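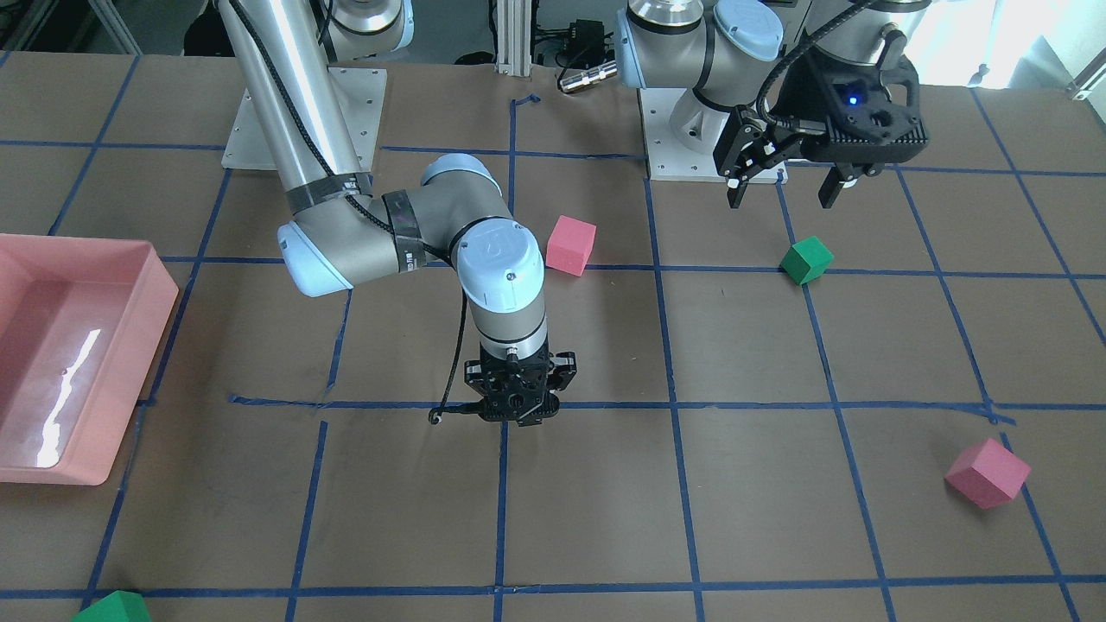

By Brittany Beaulieu | Grindovstead local news | 2 comments

Good news if you buy your bread on the early side -- the Rerbridge bus is coming back! I got the word from Rhonda Kowalchuk at the town office this morning, and I may have cheered a little.

The 27 will start running again in June, with the first one leaving Grindovstead at 6 a.m. and stopping by the library on the way. It got dropped last fall when the bridge work started, and 141 people signed the letter asking for it back (I was one of them, and so was my mother).

Fares stay the same, and kids still ride free with a grown-up. Fraser Menzies at the bus garage told me the Sunday run is still up in the air -- he hopes to know more once the new drivers are trained. New timetables are at the library desk now, so grab one while you're in there.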